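The Golwood Workplace Banter Kit, reviewed by someone who had to use it

Score: 3 out of 5

Our office bought the Golwood kit in February, after what the email called "a series of incidents" and what everyone else called Graham's leaving do. I was asked to run the sessions because I once went on a first aid course and am therefore considered good with people.

The kit comes in a box the size of a family selection pack. Inside you get a deck of situation cards, a facilitator's booklet, a pad of feedback forms and a small brass bell. The bell is for ringing when a joke "has stopped being shared". I will come back to the bell.

You play it in groups. Someone turns over a card, reads out a remark made in an invented workplace, and the group decides whether it was funny, unkind, or both at once. Then you each say what you would have done if you'd been standing there with your sandwich. The cards run from mild (a colleague does an impression of your laugh) to properly grim (a manager has a nickname for the only woman on the team and thinks she likes it). The booklet asks you to start mild. Do as it says. We had a new card on the table before people had taken their coats off, it was one of the grim ones, and the room went so quiet you could hear the vending machine thinking.

The writing on the cards is the best thing about it. Whoever Golwood hired has sat in real offices. The remarks sound like things people say, down to the little cough before "only joking". One card has a man who teases the same junior every morning about his packed lunch, always in front of others, always with a grin, and the junior always laughs. Half our group said it was harmless. The other half had gone a bit pink. Rehema Mohamedi from accounts, who had not spoken until then, asked what would happen if the junior stopped laughing, and we spent the rest of the hour on that.

So it can work. It did for us, more than once, and I had come in hoping to be rude about it.

Now the complaints. The booklet is far too long and seems to have been written by another department altogether, possibly on another planet. It opens with the history of the office joke, including a paragraph about a clerk in 1797 who put a herring in his employer's hat. I have no idea whether this is true. I do know I read it out loud to a room of adults who had been promised biscuits. After that come pages on "humour ownership" and a diagram of a joke travelling between two people, with arrows. If you need arrows to explain a joke, the joke has already gone home.

The feedback forms ask you to rate how safe you felt to laugh, from one to ten. Martti Karppinen wrote "Finnish" in the box. I put him down as a seven.

Then there is the bell. The idea is that anyone who feels uncomfortable can ring it and the talk stops without their having to explain themselves, and I can see the kindness in that. In practice people who are uncomfortable do not lean across a table and pick up a bell. The people who ring bells are the ones who enjoy ringing bells. Ours was rung all afternoon by the man whose jokes it was meant to stop, who found it the funniest object he had ever been given. By the second session it lived in my drawer. We agreed to put a hand flat on the table instead, which is free.

On price: the kit costs 500 pounds, and the full version with a visiting trainer costs 2000. We bought the cheaper one. For that money I expected the cards to survive tea, and they don't. They curl. There is also a rival set from Skurkport at roughly half the price, which I borrowed from my sister's firm for a fortnight. The Skurkport cards are tougher and the instructions fit on one side, but the situations are so cautious that there's nothing to argue over. A man compliments a stapler. You are asked how the stapler's owner might feel.

I should say what the kit does not do, as the box is a bit free with its promises. It will not fix a bully. The man with the bell went through all of it, filled in his forms, gave himself a ten and was exactly the same at the coffee machine the next morning. What did shift was everyone round him. People had got used to saying "what did you mean by that?" over the cards, and one or two started saying it over the kettle. He didn't care for it. He told me the place had lost its sense of humour, and I said we'd been keeping it in my drawer.

It won't please those who think the whole business is political correctness gone feral, either. We have a few. Turunen in the warehouse (surname only, he insists) announced at the start that you can't say anything any more, then said things for an hour and a quarter without a break. He has asked when the next one is.

Would I buy it again? With my own money, never. With the company's, yes, if I could have the cards by themselves, printed on something that can cope with a mug, and leave the herring out. Keep your groups small and your biscuits decent. Don't let the boss sit in on the first session, whatever she says about wanting to be part of the journey.

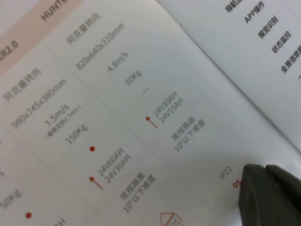
Can you run the Golwood kit without paying for the trainer?

You can, and we did. Read the cards through the night before, take out any that are too close to something that has really happened in your office, and skip most of the booklet.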